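The Recipe Swap

Lorna Lumanlan had inherited her aunt's house, her aunt's cat, and a lawsuit-shaped disagreement with the man next door over who had invented the town's best lentil stew.

The man was Kiros Negussie. He was seventy, he wore a tie to take out the trash, and he had told everyone on Koech Street that the stew was his. Lorna's aunt had told everyone the same thing, louder, for 47 years. Then she had died, which Kiros seemed to regard as a concession.

"I'm sorry for your loss," he said on the porch, the first morning. "Did she leave a recipe?"

"She left a box."

"What kind of box?"

Lorna shut the door.

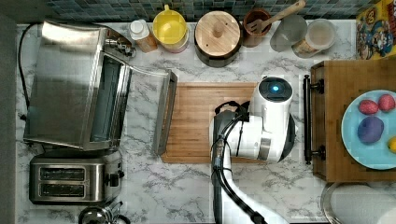 The box was a shoebox, size nine, and it held up to 200 index cards in her aunt's slanting hand. There were six cards for meatloaf, all of them crossed out. There was one that said only "NOT the Tekov way," underlined twice. Lorna had no idea what the Tekov way was, or whether Tekov was a person, a village or a brand of pressure cooker. The card had gravy on it, so it must have mattered at some point.

The stew card was missing. Where it should have been, between Lasagna and Liver, she found a receipt from the Olura Market for 50 pounds of lentils.

She went next door and knocked. Kiros answered in his tie.

"You have my aunt's card," she said.

"I have my card. Your aunt borrowed it in December of a year I won't name, and I borrowed it back."

"When?"

"During the funeral lunch." He had the decency to look at his shoes. "Everyone was in the yard."

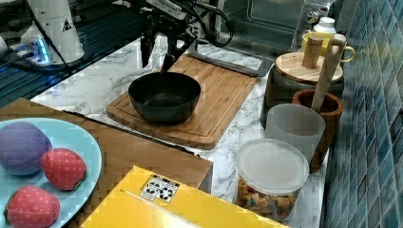 He let her in, as there was clearly no getting rid of her, and put the card on the table between them. It was soft as cloth. The front was in his handwriting. The back was in her aunt's, and it was longer.

"Too much salt," the back began. "Who raised this man. Add lemon. Add the lemon LATE, Kiros, I am not going to say it again."

Below that he had written, very small, "She was right about the lemon."

Below that: "I know I was."

Lorna read it all the way down to the corner, where the two of them had run out of room and started writing up the side. The last part was about the cat.

"So whose is it?" she asked.

"Mine," said Kiros. "Obviously. She only fixed it."

They agreed to enter it together in the Covau Street Fair, under both names, and then spent an hour on the order of the names. Alphabetical favored her aunt, who had also been a Lumanlan. Kiros proposed going by age. Lorna proposed going by who had robbed a shoebox at a funeral.

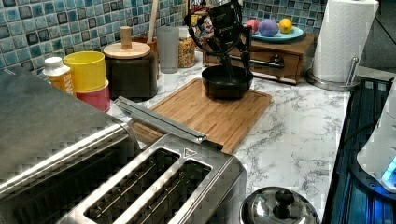 The Fair

They came in second. First place went to a chili with a pineapple in it.

Kiros took this standing up, with one hand on the folding table. He shook the winner's hand, asked what was in the chili, listened politely, and walked to the parking lot, where he said a word Lorna hadn't known he knew.

"It was the lemon," he said when she caught up.

"You put it in early."

"I put it in when it was ready."

"Kiros. It says so on the card."

He thought about this for the length of the drive home. Then he came up her front steps with the pot still under his arm, took a pen out of his jacket, and asked to see the box. There was no space left on the card, so he took a fresh one and wrote "2" at the top, for the second page.

The cat sat on the lid until he had finished.
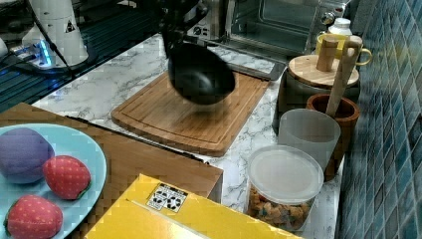 A pan over the board.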